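Robots at work – what do the people do now?

At Gaete they make small whiteboards, 250 in a good week. Every board gets a wipe. Boring job! Sore wrists too. So now a robot is learning it. 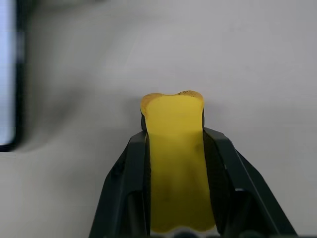
Javiera Quiroga used to wipe all day. Now she teaches the robot – where to press, how hard, when to stop. New job, same table.

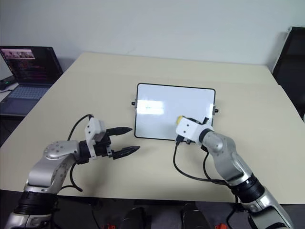

Does she miss wiping? Nope. But she had to learn alot of computer stuff in January, and that was hard. Some days she still grabs a cloth.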